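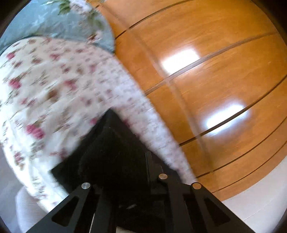 Geblümte Baumwolle gehöre gewaschen, bevor man sie zuschneidet, sonst gehe die Naht später krumm, schrieb eine Leserin aus Bokum zur Ankündigung des Stofftauschs. Der Veranstalter Koterwood hat den Hinweis übernommen: Am Donnerstag werden nur gewaschene Stoffe angenommen.

## Stofftausch in Bokum

Beginn ist um 16 Uhr im Saal Boström. Abgegeben werden können Reste ab einem halben Meter, dazu Bettwäsche und Tischdecken. Pro Person sind 4 Teile erlaubt. Im März wechselten 199 Stoffe den Besitzer, die meisten davon mit Blumenmuster.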